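Onu Data Collection Working Meeting
Minutes, March

Present: Mireille Bouvier (chair), Buppha Jitpraphai, Grigore Lazăr, Duván Inga
By call: Marius Chiriac, from Trivmont
Notes: Duván Inga

Started at 9:40 a.m. Minutes of the last meeting accepted with one correction from Grigore: the Polleck recordings are stored with both wrist streams, and the earlier note saying left only was wrong.

1. Where we are

Buppha gave the count. We have 1,227 recorded episodes of the jar task, and 1,189 of them passed review. Mireille asked for it to be minuted that this is a wonderful number, and it is! In the last round we were throwing out far more than that, mostly for dropped tracking on the left hand.

Buppha went through the 38 rejects. Most have a gap in the gripper width signal. A handful were started before the operator had both hands in view, and three were saved under the wrong task name. Those three can be rescued, and Duván will rename them and send them back through review.

Marius asked if the passing episodes are spread evenly over the operators. They are not. Buppha and Grigore have done most of them, and Marius is worried that the model will learn two people's habits. Mireille agreed and would like Duván and at least one person from Trivmont to record in the next block.

2. Jar task, lids

Long discussion, and a good one. The task as written says: pick up the lid, bring it over the jar, set it down, let go. Grigore showed two episodes side by side in which he approaches the rim from different directions. Both pass review. He wanted to know if we should pick one approach and stick to it.

Marius said please don't. He would much sooner have the variety, as long as each attempt is smooth and the operator isn't hunting around in the air above the rim. Hesitation is what hurts. When the operator pauses to think, the model learns to pause too, and it has no idea what it is pausing for.

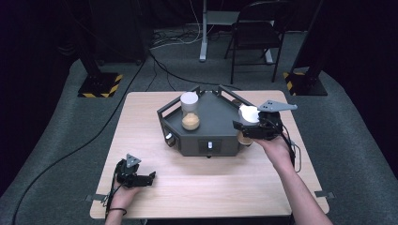
Buppha agreed with this but pointed out that new operators always hesitate at first, and we can't ask them not to. Her suggestion was that everybody does a warm-up set that is never uploaded. She does this herself and says her hands settle down nicely after a few lids. Accepted by all. Warm-up sets go in a local folder and get deleted at the end of the session.

There was also the question of the idle hand. At present some operators rest the left gripper on the table while the right one works, and some hold it up. Marius has no strong preference. Mireille does: resting it is easier on the shoulder over a long session, and she wants people comfortable. Agreed that resting is fine, anywhere on the table that doesn't block the reach.

Grigore asked about failed placements. If the lid slips and the operator recovers it in the same motion, keep the episode and tag it "recovery." Marius was very happy to hear we have some of these already — he has 83 tagged so far and would take as many again. Staged slips are not wanted. They look staged.

3. Jar positions

Duván reported that the position list from Fliteck has 126 layouts and that we have covered all but the ones with a jar close to the rear rail. Those are awkward, and the hand wants to come in over the top. Grigore thinks they are some of the most useful ones for exactly that reason and offered to take the first batch. Thanks to Grigore.

Layouts are to be shuffled from now on. Working down the list in order meant that every operator was tired by the same layouts.

4. Polleck trial

Marius ran a first training pass on the Polleck set, using only episodes from before the last calibration. Early result: the arm gets to the lid reliably and closes on it at a sensible height. Placement is still rough, and it tends to let go a little early. He played a clip over the call and there was cheering at our end when the lid stayed on.

He would like to repeat the run with the full reviewed set before anybody changes the task. Mireille asked that the task wording be frozen until then. Agreed.

5. Other business

Cable lengths: Grigore finds the right-hand cable tugs on far reaches. Duván will try a longer one and recalibrate afterward.

Review tool: Buppha wants a key for jumping straight to the moment of release. Marius says this is a small job.

Actions
Duván: rename three episodes, fit longer cable, shuffle layout list
Buppha: write up the warm-up set on one page
Grigore: first batch of rear-rail layouts
Marius: full training run, release key in review tool, find a Trivmont operator
Mireille: tell Fliteck the task wording is frozen

Closed at 10:55 a.m. Next meeting when Marius has his results.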